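Open House at Telbridge 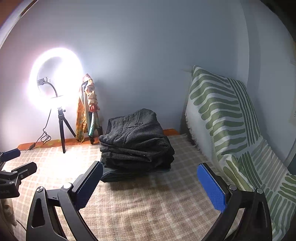
Short Fiction

By the time Carmela Paredes found the right door, the two o'clock group had already gone in, and she had to squeeze past a stroller and a man eating a cookie to get near the front.

She had driven 83 miles for this. Her sister thought she was out of her mind. But Carmela had run the pressing room at the Requena for 11 years, sheets and shirts and more tablecloths than anybody should have to look at, and when the notice came around saying that Telbridge would be open to the public for one afternoon in November, she had put in for the day off before she finished reading it.

"Come in, come in, there's room along the side," called a tall young man with a badge that said Brian Kioko. "You can't see anything from back there!"

She went along the side. There was a bed-height table with a plaid cloth over it, and a ring light throwing so much white onto the cloth that she had to squint, and next to the light a stack of folded clothes. Dark ones. A gray check on top, with a little button tab. Under that something black, and on the bottom a deep blue-green.

Carmela leaned in and looked at the gray check the way some people look at a used car.

"Who folded this?" she said.

Brian grinned. "That's the question, isn't it? Jolanta, she wants to know who folded it."

A woman in a cardigan looked up from a laptop. Jolanta Makowska had been on her feet since seven and had answered the same nine or ten questions all day, but this was a new one, and she sat up straighter.

"I did," she said. "With those." She pointed at the two black grippers beside the clothes, each one ending in a pair of fingers with blue pads. "You hold them in your hands, like big tongs. The camera rides along and keeps a record of what you do. Then Pitau studies the record and has a try at it."

"Pitau's the robot," said Brian.

"I gathered that," said Carmela.

Pitau was in the next room, behind a glass wall. It had two arms and a name painted on its base by somebody's daughter, and it was getting ready to fold a bath towel. People were three deep at the glass. A boy on his father's shoulders was giving a loud report to everyone below. It's picking it up! It's got the corner! It dropped the corner!

Carmela wanted to see that too, very much. But she stayed where she was.

"You let it slump," she told Jolanta. "The front's all bunched over to one side. You went in from the left and you were in a hurry."

Jolanta laughed out loud. "I was! It was the 909th one."

"Of the day?"

"Of the project. We're supposed to get to 2000 by spring."

"May I?"

Brian looked at Jolanta, and Jolanta was already up out of her chair. The grippers were lighter than Carmela expected, and the triggers had a nice springy pull. She opened and closed them a few times in the air. A couple of people drifted over from the glass. Khalil Atallah, who had written most of the software and had been hiding by the coffee all afternoon, drifted over as well, with a cup in each hand.

"Do you have something plain?" Carmela asked. "I don't want to start on a check."

They found her a white T-shirt. She laid it out, and it went badly. The fingers pinched up too much cloth, then too little. She got one sleeve in and lost it again. It was like the first week at the Requena, when old Benedita Rocha had stood behind her with her arms folded and said nothing at all, only reached past her now and then to tap the place where her thumb ought to be.

Where was her thumb? She stopped and thought about it. She hadn't thought about it in years. When she folded a shirt her thumb went inside, under the shoulder seam, and the rest of her hand hardly did anything.

She tried again with just the tip of the right gripper tucked under the seam, and the left one sliding down the side. The shirt turned over on itself, easy as a page. One more fold, a little tug to square it, done.

"Oh, that's good," said Khalil. He had come right up to the table. Coffee was running down his wrist and he didn't seem to know. "That's so good. Do it again? Was it recording? Jolanta, was it recording?"

"It was recording," said Jolanta.

"She went under the seam! We've been grabbing the outside this whole time!"

Carmela did it again. She did a towel, and a pair of jeans that fought her the whole way, and then a child's sweater that someone in the crowd took off and handed over - the boy from his father's shoulders, it must have been, because he stood with his chin on the table edge and watched every move. He asked if he could have a turn. He could, Brian said, and he was terrible at it, and he was so happy.

In the other room Pitau finished its towel and people clapped. Carmela clapped too, with the grippers, which made a dull little sound and got a laugh.

"What time do you close?" she asked.

"Four," said Brian. "But the bus to Tarbridge doesn't leave until six, and most of us are on it, so we'll be here."

"I drove," said Carmela. She pulled the gray check toward her, undid its button, and shook it out. "All right. Let's see what this one's problem is."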